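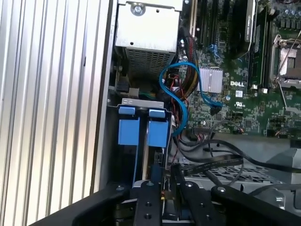
Tudor Onu me escribió que el destornillador Fimex se le quedaba corto de par en los tornillos viejos, y que por eso había vuelto al manual. Llevo cinco meses con el mío y sólo le doy la razón a medias.

## Lo bueno

Lo compré en octubre en la tienda Ghiță. Trae 42 puntas en una caja con imán, y las que uso a diario (Phillips del 1 y del 2, Torx) siguen sin redondearse. La batería aguanta más de 300 tornillos por carga. El mango no resbala y el botón de giro inverso cae justo bajo el pulgar.

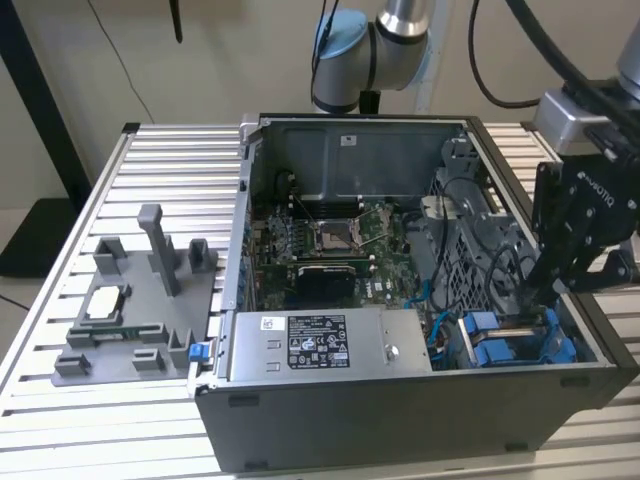

El par máximo es justo. Para aflojar algo apretado de fábrica hay que dar el primer cuarto de vuelta a mano, con el motor bloqueado, y después apretar el botón. Maricica Sârbu hace lo mismo con el suyo y tampoco ha roto nada.

## Lo malo

- La luz deja sombra en la punta.
- El cable de carga es muy corto.
- No se venden puntas sueltas. Pedí una a Stillthorpe y me ofrecieron el juego completo.

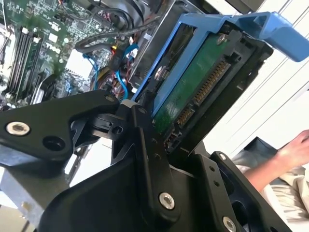 *Disco duro en su soporte de plástico azul.*

Nota: 7 de 10. Si baja de precio, compraré otro para el taller de Clutville.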